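**Rilley House guest rooms: where the money stands**

The appeal for the guest rooms at Rilley House has reached 2786 dollars, against a target of 3000. Gifts came in from 208 households, most of them on Condamus Street and the blocks behind it. The rooms are for families visiting patients at the hospital, who stay up to 11 nights and pay what they can.

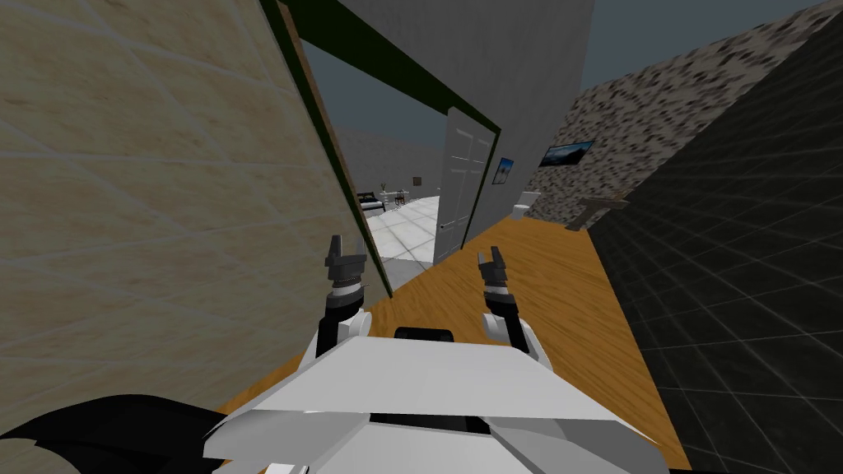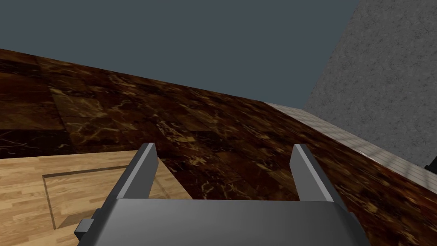
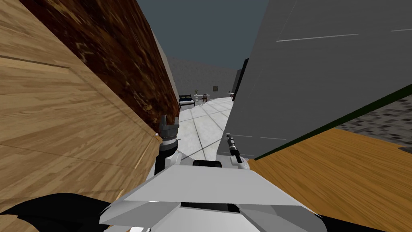 Firdevs Yurt wrote in to ask that the stay limit be raised, as her sister's treatment ran well past it last winter and she had to move to a motel for the rest. The house will look at the limit in June, once the appeal has closed.

Checks can be left at the front desk until 6 p.m. Please write "guest rooms" on the memo line. Receipts go out by mail.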